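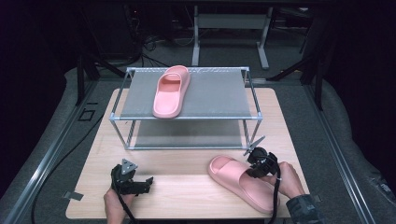
Olumide Okoro schreibt, bei ihm lägen die Badelatschen nach zwei Tagen wieder quer vor dem Regal, egal wie oft er aufräumt. Ob es da einen Trick gibt? Trick nicht. Aber eine Reihenfolge. Hier die Kurzfassung, muss gleich los.

Schuhregal mit zwei Ebenen, Slipper einräumen

Gilt für die leichten Regale mit Metallrohren und Stoffbespannung. Bei Holzböden könnt ihr Schritt 2 überspringen.

1. Alles runter

Wirklich alles. Auch das, was unten ganz hinten steckt. Regal einmal anheben und umgedreht ausschütteln, der Sand sitzt in den Ecken. Stoff feucht abwischen, lauwarmes Wasser, ein Tropfen Spülmittel reicht. Keine Bürste mit harten Borsten, davon wird der Stoff fusselig.

2. Stoff nachspannen

Mit der flachen Hand in die Mitte drücken. Gibt er stark nach, die Rohre an den Eckverbindern nachschieben. Immer diagonal arbeiten, also vorne links, dann hinten rechts. Sonst steht das Ding hinterher schief und man fängt von vorne an. Bei meinem Regal aus dem Laden in Stetau war ein Verbinder ausgeleiert - eine Lage Klebeband ums Rohr, seitdem ruhe.

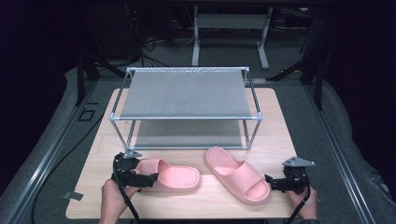 Dann die Höhe prüfen. Zwischen den Ebenen sollten 17 cm frei sein, sonst bleibt man beim Reinstellen mit dem Riemen hängen. Für Slipper ginge auch weniger, aber im Herbst stehen da ja wieder Halbschuhe.

3. Schuhe sauber machen

Sohle zuerst. Schaumsohlen nicht in die Maschine, auch nicht bei 30 Grad, meine waren danach eine Nummer kleiner. Lappen, Wasser, fertig. Für dunkle Streifen ein Schmutzradierer, ohne Druck. Trocknen lassen, nicht auf der Heizung und nicht in der prallen Sonne.

4. Paare zusammenstellen

Auf einem Tisch, nicht auf dem Boden. Geht auf den Rücken sonst. Paar nebeneinander, Riemen oben, Spitzen in dieselbe Richtung. Beim Ablegen auf der Platte merkt man auch gleich, ob noch Dreck unter der Sohle klebt.
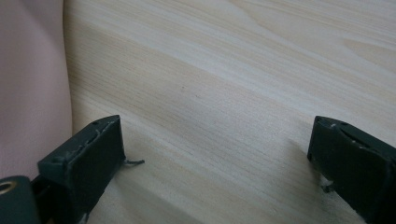 Rosa auf hellem Holz.

5. Einräumen

Oben, was täglich gebraucht wird. Unten der Rest. Fersen nach vorn, Spitzen nach hinten, dann greift man direkt rein und muss nichts drehen. Erst den einen Schuh, gerade ausrichten, dann den zweiten dicht daneben. Nicht beide auf einmal werfen - der Stoff federt und einer rutscht wieder runter.

Leichte Slipper wiegen selten mehr als 200 g, da passiert dem Stoff nichts. Schwere Stiefel bitte unten und an den Rand.

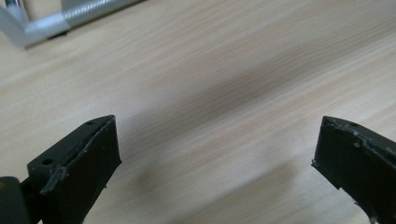

Danach den Tisch abwischen, in Richtung der Maserung. Gerade helles Holz zeigt nach dem Trocknen jeden Schmierer. Trockenes Tuch hinterher.

6. Dranbleiben

Abends ein Griff, zwei Schuhe, zurück aufs Regal. Wer Kinder hat: Platz für jedes Paar mit einem Stück Stoffband am Rohr markieren, jede Farbe ein Kind. Bei uns klappt das meisstens.

Noch zu Olumides Frage: Regal näher an die Tür. Wenn man erst drei Schritte laufen muss, bleiben die Latschen liegen, wo sie sind.

Zuletzt aktualisiert: Juni

Kontakt | © Haushaltsseite Plavirholm | Nach oben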